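Kitchen reset day! I've been putting off the utensil holders for weeks and this morning I finally dragged everything over to the table with the star tablecloth. Short thread for my fellow drawer-and-crock people.

First up, the wooden holder. I got it at the Vasilakis closing sale for 5 dollars and I still love it, even though I keep stuffing it until the chopsticks stick out every which way.
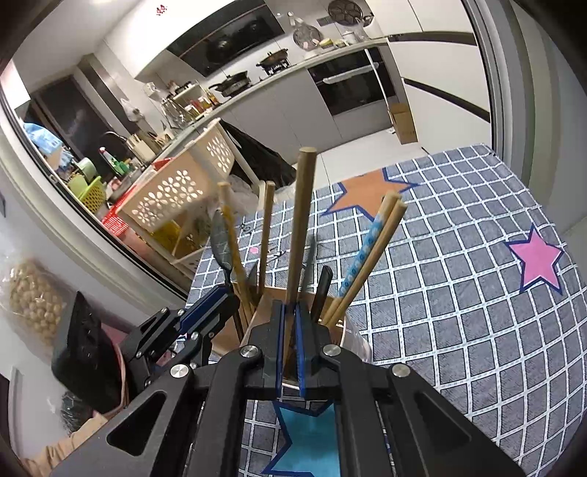 The crowded one, big dowel and all

That thick dowel is my dumpling roller and I will defend it forever. It's heavy, it's plain, it rolls a wrapper thinner than any fancy pin I've tried. It always ends up as the tallest thing on the table.

New house rule as of today: knives don't live with chopsticks. I reach in without looking and one day I'll be sorry. The black-handled one is moving to the block tonight.

Next job – tip everything out and look at it properly. So satisfying! You find out fast which things you use and which ones have just been riding along since the Preltetti Street apartment.

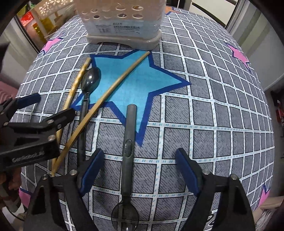 Posted by StarclothKitchen
August 2000

Bamboo chopsticks get the fingernail test from me. If the tip feels fuzzy or splintery, out it goes. If it's just a little worn, it gets a wash and a long air dry standing up, with lots of space around it.

Spoons are easier. Mine go bowl up so I can grab the right size without digging. (My mother does handle up and we will never agree on this.)

Also, holes in the holder! I can't say enough good things about holes. Water needs somewhere to go or you get that gray slime in the bottom, and wood hates it.
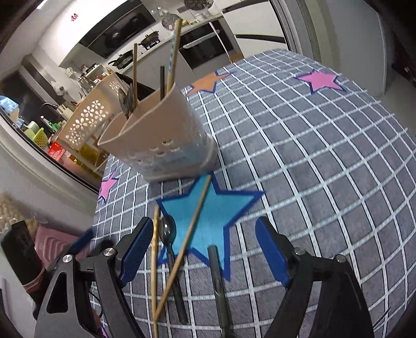 Do you ever oil wooden chopsticks?
Only the plain ones, with a tiny bit of food-safe mineral oil, wiped off well and left overnight. Painted ones just get soap and water.

Next week I'm doing the lids. I have 40 lids. I do not have 40 pots. Wish me luck, and send me your chopstick storage ideas – I want to see them all!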